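4. Does the pretraining set help?

We fine-tuned the Plalmont policy on 624 episodes of shelf picking with soft goods, then again with the Wudorgate clips mixed in. Success rose on our own shelf, but only over 53 trials, and we would not lean on that. 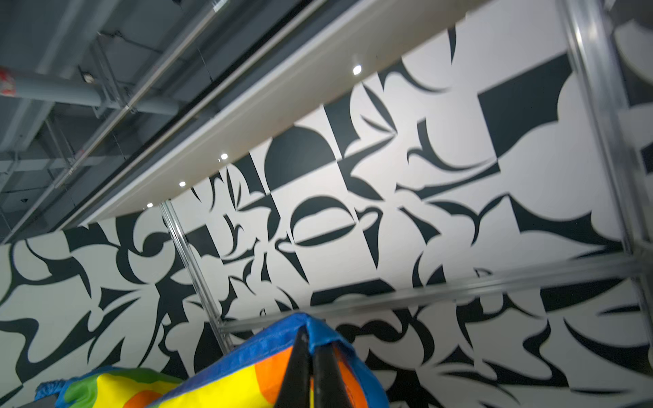

Wrist views vary a lot once the arm tilts, and the policy may simply be learning our walls. Moved to the Irncombe lab, it lost nearly all the gain -- the report we followed never tested a second room. We ran 2 seeds. More are needed.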